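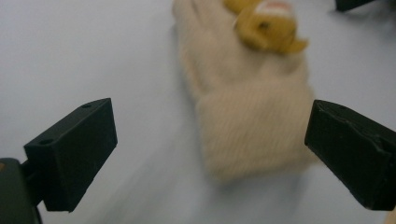 I finally finished the Lusbridge scarf and I have to tell you all about the dye, because the dye is the whole reason it took me until February.

Some background for anyone new. Last fall I decided I was going to learn to dye wool with onion skins. Plain yellow onion skins, the papery stuff in the bottom of the bin at the grocery store. I had read that you could get anything from pale straw to a deep rusty orange out of them, depending on what you do to the wool first, and I thought, well, I eat onions! How hard can it be?

My first batch came out the color of weak tea. I had used 100 grams of wool and a sad little handful of skins, and I hadn't soaked the wool at all. You have to soak it. Dry wool goes into the pot and grabs color in patches, and then you have a skein that looks like a giraffe (a nice giraffe, but still).

So I went to the open evening at Hegarty, the yarn shop over on the Dakireo side of the river, and Ayodele Ekpo let me stand next to the dye pot for three hours and ask questions. I am so grateful for that evening. I came home with four pages of notes and my coat smelled like soup for a week. The big ones for me were these: simmer the skins by themselves for an hour and strain them out before any wool goes near the pot, use alum, and turn the heat off and walk away overnight. I had been hauling my wool out after twenty minutes like it was pasta.

The second batch was SO much better. Gold! Real gold, the kind you see on old book covers. I hung it over the bathtub and kept going in to look at it.

Then of course I got greedy and wanted a second color to go with it, so I tried the red onions. Red onion skins do not give you red. They gave me a sort of mossy greenish tan that I didn't like in the pot, didn't like on the line, and completely fell for once I had knit two inches of it next to the gold.
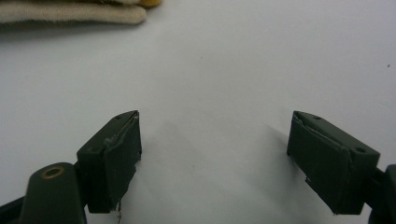 Page last changed: February, 9:40 p.m.

The scarf pattern is my own, if you can call it a pattern. Cast on 52 stitches, knit two, purl two, and keep going until you run out of gold. Then switch to the moss color for a while. Then gold again if you have any left, and I had just enough to finish with a stripe as wide as my thumb. I named it after Lusbridge because that's where I did most of the knitting, on the slow train, by the window, with my feet on my bag.

A few people asked in the comments what wool I used. It's the undyed Vornar worsted, the one sold in the big floppy skeins. It drinks up color beautifully and it's soft enough for my neck, and my neck complains about everything. Wind it into a ball before you knit but AFTER you dye. I did it the other way once and the middle of the ball stayed completely white. Kind of pretty, to be fair, and I used it for a hat.

Someone else wanted to know if the color lasts. I can only tell you about mine. I've washed a gold swatch in cool water with a drop of dish soap every weekend since November and it has faded a tiny bit, maybe. The swatch I left on the kitchen windowsill has faded more, so I'm keeping the scarf in a drawer when I'm not wearing it.

Next up is black beans! You soak them cold, no cooking, and the water is supposed to turn wool blue. I have a jar going on top of the fridge right now and the water is purple and a little foamy. I'm also saving avocado pits in the freezer, so if anybody has a favorite way of using those, please leave it in the comments.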